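Second pair of handheld grippers or spend it on the table? budget due soon

busier_bench
September 5, 2022 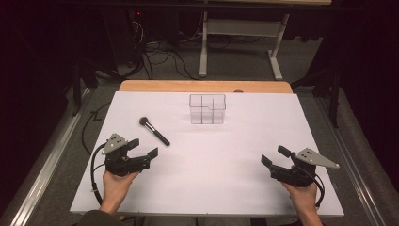

brush + clear organizer task, both grippers open

So that's our bench at Dankwa. Got 1412 left for the year and Jurgita wants a number from me before she signs anything. Options: spare pair of handhelds, or put it all into rails, cable mgmt, better supports. Can't do both. What would you buy first?

povilas_l
Spares. No contest. One broken finger pad and you're down until the part ships. Ours took 3 weeks in June.

gativska_kid
disagree - look at your floor. cables looping all over by the left side. somebody hooks a foot in that and your spare pair is next. 200 on trays and sleeves, then talk about grippers

busier_bench
Fair on the cables. But 200 sounds low? Handetberg quoted me way more, installed.

gativska_kid
dont pay for install. its velcro and a saturday

Aivar G.
What's the quote on the spare pair, w/ marker plates or without? Big difference. We bought bare ones and then had to get plates made and redo the calibration. Budget line was wrong by a mile.

busier_bench
1200 for the pair, plates included, balls NOT included. Roughly. Waiting on the written one.

povilas_l
So 1200 + 200 fits and you've got pocket change. Why is this a thread

Aivar G.
Because shipping. And tax. And the balls, which go missing constantly. I'd buy one spare gripper, not two, and keep the rest for consumables.

povilas_l
One spare is no good if they're handed left/right. Are they?

busier_bench
Body's the same, plate mounts different. Think you can swap it, will check teh drawing

Aivar G.
Then one. Check first tho.

busier_bench
ok asking for a single unit quote + cable stuff. Supports wait till next year. Will post the numbers when Handetberg gets back to me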